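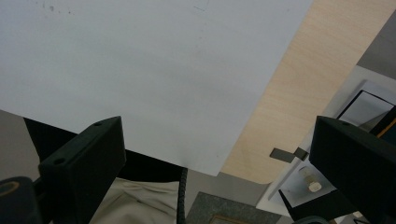
Holtent wrote back overnight to say the yellowing is the glue and the paper is fine, and that we should stop blaming the stock. They had the same trouble with wheat paste last December and lost half a run of covers to it.

2022-06-10

So, paste again. Mixed two batches this morning, both from the Lloyd starch, same weight of water. Batch A cooked the usual way, stirred until it went clear. Batch B taken off early, while still a bit cloudy, then strained twice.

B brushes out much better. Fewer lumps, and it doesn't drag at the corners. A is stronger when peeled after an hour, but it cockled the endpapers and I had to re-press them. Left both sets under the boards with fresh blotters – change them before going home, please, not the next morning.

Old PVA from the Medix tub has skinned over. I cut the skin off and what's underneath spreads all right, but keep it for the spine linings only. Don't put it on anything that has to come apart later.

Fuvent job: 392 sheets folded, all of the first section and most of the second. Grain runs short on the new pack, so the folds crack if the bone folder is pressed hard. Light pass first, then a firm one. Sewing can start once the holes are punched. The awl needs sharpening.

Still to do: strip the lining from the test spine, write the batch letter on each sample in pencil, order thread (the 2-ply, unwaxed). Fridge paste is from last week and smells sour. Threw it out.

Filed under: Bench notes, Adhesives
2 comments
Back to top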